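A Day at the Robot Open House

September
By the Young Readers Desk

Once a year, the Pedisar workshop in Cletow opens its doors on a Saturday so that families can see how robots are built and tested. You don't need a ticket. You do need closed shoes, because there are small screws on the floor no matter how often it gets swept.

If you have never been to an open house at a workshop, it is a bit like a school fair. There are tables and demonstrations, and there are people standing next to them who will answer questions. This article tells you what goes on there and explains some of the words you might hear.

What is a robot, to the people who build them?

In movies, robots usually walk and talk. In a workshop, the word means a machine that can sense something, make a decision about it, and then move. A toaster moves the bread up when the time is over, but it doesn't look at the bread. A robot at the Pedisar workshop might look at a block, work out where the block is, and reach for it.

That gives us three kinds of parts. There are sensors, which collect information. There is a computer, which uses the information. And there are motors, which make the robot move.

Sensors

Cameras are the sensors you will notice first. Some robots have one, and some have two placed next to each other. Two lenses side by side are called a stereo camera. Your own eyes work in the same way. Hold up a finger in front of your nose and close one eye, then the other. The finger seems to jump to the side. Your brain uses that jump to tell how far away the finger is, and a computer can do the same with two pictures.

At the first table, visitors can try this with a game called Hubáček. You cover one eye and try to drop a ring over a peg. Then you try again with both eyes open. Most people find the second try easier.

Motors

The motors in a small robot's joints are often servo motors, or servos for short. An ordinary motor spins and spins. A servo can turn to an exact place and stay there. If the computer says "turn to 38 degrees," the servo turns to 38 degrees and waits for the next order. Many servos have a tiny light, so the builders can see that the power is on.

Robots also have a lot of cables. Some carry power and others carry messages. A loose cable can catch on something when an arm bends, so builders often put cables inside a ridged plastic tube called a sleeve. It bends like a drinking straw.

Grippers

A gripper is the hand of a robot. It may have two fingers, or three, or none at all. (The ones with no fingers use suction, like the cup on the end of a toy arrow.) Two fingers are enough for many jobs. Try picking up a pencil using only your thumb and first finger. Then try a sock, a coin and a grape. You will need to squeeze each one differently, and a robot has to learn that too.

Fingers don't have to be solid. Holes save material and make the finger lighter, and a light finger is easier for a motor to move. The pattern of holes matters, though — too many in the wrong place and the finger will snap. The Allberg table has a box of broken test fingers that you are allowed to handle. There are 79 of them, and each one has a label that tells you how much weight it held before it broke.

The demonstration

Demonstrations run all afternoon and last 13 minutes each. Sit near the front if you can. You will be asked to stay behind the yellow tape, and to keep your hands and bags behind it as well. Robot arms can move without making much noise first.

Look at the different parts while the robots are working, and see which ones you can name. The ceiling is worth a look too, with its palm leaves and orange circles.
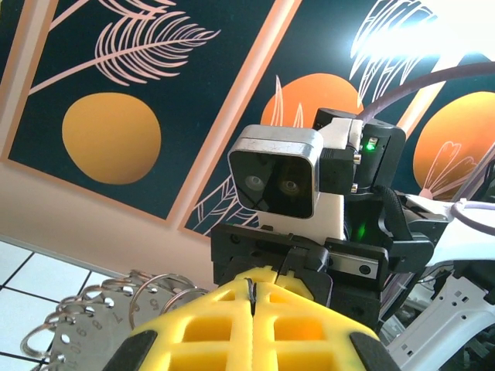 Yellow gripper fingers, closed, with a two-lens camera head on the robot behind them.

When a robot drops something or misses it, the builders write it down. They don't mind. One test can be repeated 3,000 times, and the misses help them find out what to change. It might be the program, or the shape of a finger, or only a screw that needs tightening.

Things to ask

People who build robots like to be asked about them. If you can't think of a question, try one of these:

What does this robot find hard to pick up?
Which part breaks most often?
What happens if a camera lens gets dirty?
How long did it take to build?

Try it at home

You can make a gripper from two craft sticks and a clothespin. Glue one stick along each side of the clothespin so that the ends stick out past the jaws. Let the glue dry overnight. Squeeze the clothespin to open your gripper, and let go to close it. If things slide out, wrap a rubber band around the end of each stick and try again.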